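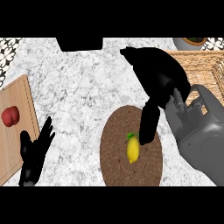

**kirsty_galb:** How long do you leave preserved lemons before opening the jar?

**haoran_y:** Four weeks is plenty if they're thin-skinned, six if they're the big knobbly sort. Turn the jar over every couple of days and keep them under the juice.

**kirsty_galb:** Six! I started mine in March and I've been sniffing the lid like a dog ever since. Unwaxed, quartered, 384 g of coarse salt between two jars. Is that mad?

**Nesma C**

> 384 g of coarse salt

Bit heavy, but you rinse them anyway. My aunt never weighed a thing, she just packed salt into the cuts until it fell out again. And I'd go longer than Haoran, two months minimum. At four weeks the peel is still squeaky!

**haoran_y:** Squeaky is good in a salad though. I slice them quarters-down, so they soften quicker. Two months is for tagine.

**Nesma C:** Everything is for tagine :)

**ximeng:** Has anyone tried bay and a dried chilli in there? I did a batch of 20 last winter and the chilli jar went first. Gorgeous chopped into butter on new potatoes.

**Nesma C:** Bay yes, chilli no. You can add heat later, you can't take it out.

**ximeng:** Fair, but try the butter.

**kirsty_galb:** Right, one jar gets opened at four weeks and the other waits for Nesma. Do I keep the brine?

**haoran_y:** Keep it! A spoonful in hummus, lovely stuff.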